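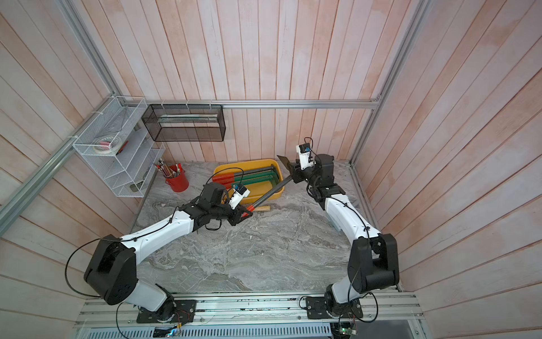

2026-08-22

4 min read

Two-arm cell, student project notebook. Long tool handover.

Goal for today was to get both arms holding the long tool at once and keep them there without either one fighting the other. Left arm takes the low end near the handle, right arm takes the high end near the head. After that the plan is to let the left go and have the right put the tool down in the yellow tray. Did not get as far as the tray part.

Started by homing both arms and running the Prikitum check script. Left came up fine. Right reported a shoulder offset again, same as in June, and cleared after a power cycle. I still think it is a connector and somebody should pull the base and look before the demo.

Recording is through Zosta. Set the episode length to 1000 steps, which is too long for this task, but cutting it short last time meant we lost the release at the end of every good run. Trim afterward.

Runs:

First batch, 16 episodes. Left picks up, right comes in and closes on the upper end. Most of the misses were the right gripper arriving with the wrong wrist angle and pushing the rod away before the fingers closed. The left then holds on and the rod swings. Lowered the approach speed on the right and changed the order so the wrist turns first, then the arm moves in. Better.

Second batch, same count. Right closes cleanly now but both arms hold position so stiffly that a small error between them goes straight into the rod. You can hear it in the motors. Dropped the stiffness on the left once both grippers report closed. Quieter, and the left wrist temperature stopped climbing. Leave it that way for now — value is in the shared config, with a comment.

Grip position matters more than I expected. If the left grabs too far up from the handle the right has no room to get its wrist turned. Going lower is fine until the fingers start landing on the handle itself, where the diameter changes. Pencil mark on the rod would help. Do that next time.

Wrist cameras: both streams stayed up the whole session. Left view loses the far end of the tool when the arm is reaching up, so the policy is really depending on the right camera for the last bit. Worth remembering when we look at the failures.

Total kept after trimming is 73 with the ones from the earlier sessions. Team wanted nearly double that before training. Another two afternoons should do it if the right shoulder behaves.

To do:
- pull right base cover, check shoulder connector
- retie the cable on the left arm, it gets tight when the wrist is all the way over
- mark grip points on the rod
- write the release-and-place motion for the tray
- ask whether the Mondal league rules allow the tool to start in a holder or only flat
- back up episodes to the lab drive, the local disk is down to 4 GB

Do not change the gripper force setting without writing it here. It was different from my last entry and I spent a good part of an hour finding that out.

Last updated: same day, after backup

Recent entries
Grovodard mount, second try
Camera calibration after the move
Pick and place with the short tools
Zosta export problems
Notes for new team members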